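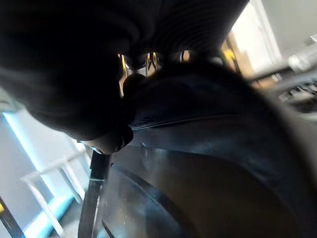

Himarville Packing Workers' Club - Opinion and Letters
2021-04-29

Can it put the lid on yet?

By Filipa Paiva

I have worked a packing bench for a long time, first at Godinho and then at Mallatgate, and people who know this ask me the same question at family dinners. When are the robots coming for your job? My brother-in-law asks it every Easter. Lately he has added a second one, about when he can buy something that will empty his dishwasher.

I used to say "never" to both, mostly to get on with the meal. I don't say that anymore. My answer now is that a machine can do pieces of my job and can't yet do my shift, and that his dishwasher is harder than my bench.

Start with what gets called a chore. On paper, packing a kit is one line: parts in tray, cover on, tray to the end of the bench. When I trained Panya Siriwan on it I wrote that line on a card for her, and then I spent most of two weeks telling her everything the card left out. The covers nest inside each other and come out of the crate in pairs. A carton with a soft corner goes to one side even if what's inside is fine. If the plastic wrap slides under the tray, the tray won't sit flat, and you want to find that out before you fill it. She picked all of it up, most of it from watching me swear.

People who write about automation tend to count the line on the card. Sepehr Azimi, who writes the newsletter for our club and disagrees with me in nearly every issue, wrote in the last one that a packing job is "five motions repeated." I like Sepehr. I would like to see him do five motions for a full shift with a crate of covers that somebody loaded upside down.

He does have a point about the motions themselves. The arms have been good for years. A fixed arm behind a fence will lift the same part from the same spot until the power goes off, and it will do it better than I can. We had one at Godinho that set 2000 caps a shift and never dropped one that I saw. It also stopped dead if the cap feeder was bumped out of line, and then a person came over and nudged the feeder back with a hip. The new thing is machines meant to work where a person works, with two hands, at a bench or on the floor, without the fence.

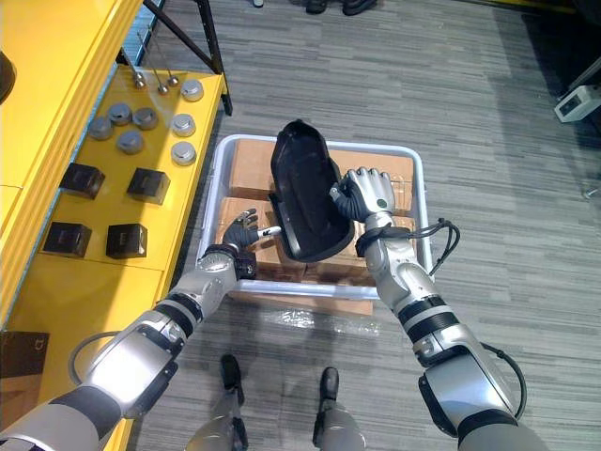
Two-handed work is where I would tell anyone to look first. Most of what I do all day has one hand holding and the other hand putting, and the holding hand is doing more than it gets credit for. It feels the thing shift and corrects before you have thought about it. Take a hollow molded cover like the black one tipped up on its end over those cardboard boxes, with a robot hand gripping the edge of it. I have handled plenty of shapes like that. A curved shell has no flat side to push against, it wants to swing around whatever finger is tightest, and the boxes under it are packed side by side, so there isn't much spare room to fix a bad angle. A person lets it roll a little in the palm and then catches it. A machine has to decide how hard to hold, and both wrong answers cost money: too soft and it drops, too hard and you have a crack you find out about from the customer.

The floor is the other thing. I have seen a lot of demonstrations at a nice waist-high table. Real trays end up on the floor. So do toys, laundry, dog bowls and everything else in a house. Bending over a low tray with your own feet right behind it is a balance problem for anybody with legs, and I have the back to prove it.

Ea Þorgeirsson ran the line at Mallatgate when I came there, and she had a test for new equipment that I still think is the best one. She didn't care how fast it was on a good day. She wanted to know how many times somebody had to walk over to it. We trialed a machine from Cendadard that was supposed to fill 700 trays a shift. It filled 546 on its best one. That would have been all right with Ea, except that Purificación Figueroa had to leave her own bench so often to free a stuck tray that her count dropped by 300. The machine went back in May. The salesman's sheet had the machine's number on it and left hers off.

I would put the same question to anybody selling a robot for the home. How often do I have to get up? If I'm folding towels and it takes me an hour, and the robot takes three hours but I can be asleep, good, I'll take it. Slow is fine. If it takes three hours and calls me over every ten minutes for a towel that's inside out, I have bought myself a child.

There are chores I think will go sooner than people expect. Carrying is one. Moving full trays from one end of a room to the other is dull and heavy and doesn't need clever fingers. Sorting parts that all look alike and stand still on a bench is another. I would hand over both tomorrow, and so would my shoulders. 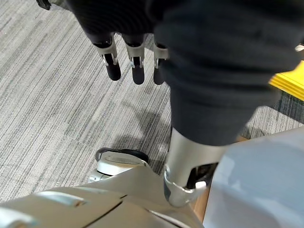 What I would ask for

Hands that can be wrong gently. I would trade a lot of speed for fingers that let go at the right moment. Padding on a fingertip helps with grip, but what I want to know is what the hand does when the part slips.

A machine that leaves a problem alone. The worst habit in a new packer is forcing it, and the worst thing I saw at Mallatgate was the same habit with a motor behind it. Stop, set the cover down, go on to the next tray. I can deal with one odd tray at the end of the shift.

A fair count. Put the helper's time on the sheet next to the machine's. If a person is standing by to fix things, that person is part of the machine and ought to be paid as such.

And ask the packers early. We were shown the Cendadard machine after it was already bolted down. Panya spotted in her first hour that it reached for the tray from the side where the wrap bunches up - she could have told them that from a drawing.

So, can they do it yet? Some of it, on a good day, with somebody near. I expect that "somebody near" to be the part that takes longest to get rid of, in the plant and in the kitchen both. My brother-in-law can go on emptying his own dishwasher for now.

Replies to this column can be left in the club box by the time clock or handed to Sepehr, who will print them whether they agree with him or not.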